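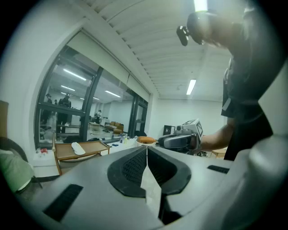
Figure 8.1 Work under a slatted ceiling beside a glass wall, with a roller blind housing above the panes.

Chapter 8
Light and Posture in the Indoor Workroom

Reading time: 8 min

The design of a workroom is usually treated under two headings, the enclosure and the work surface. The enclosure comprises walls, ceiling, glazing and fixed lighting. The work surface comprises tables, counters and any stand on which an object is handled. This chapter treats the two together. The position of a worker's head and forearm depends on both, and a fault in one is often misread as a fault in the other.

8.1 Sources of light

A room with a glass wall has at least two sources of light with different behavior. Daylight enters from the side and varies through the day. Ceiling light comes from above and is nearly constant. A worker who leans over a table places the head between the ceiling light and the task, and the resulting shadow falls on the hands. Side light fills part of this shadow. Its contribution drops quickly with distance from the glass.

Illuminance (E) is measured in lux at the height of the task. In the Trenis survey, used throughout this chapter, readings were taken at 129 positions in a single workroom. The highest, 1,761 lux, was recorded next to the glazing with the blinds raised. Positions at the inner wall stayed below 1,000 lux under all conditions. Camenzind's method for averaging such readings is given in Section 8.4.

3 shares | 0 comments

8.2 Standing work

Standing work is carried out with the forearm extended forward and somewhat down, the hand at or near waist height. A slight forward lean is normal. The lean increases when the surface is too low, when the object is far from the front edge, or when the task is small and poorly lit.
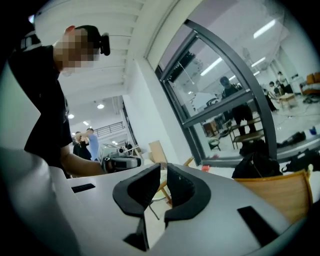 Surface height should therefore be set from the elbow of the person using it, with a deduction for the height of the object or hand tool. A fixed surface can be correct for only one combination of the three. Where several people share a table, the Dogar rule sets the height for the tallest user and provides a platform for the others - a workable arrangement if the platform extends the full length of the table.

Surface finish also matters. A light matte surface returns part of the ceiling light upward and softens the shadow under the hands. A glossy one produces glare at the angles most common in standing work.

We use cookies to remember your place in the chapter. Accept | Settings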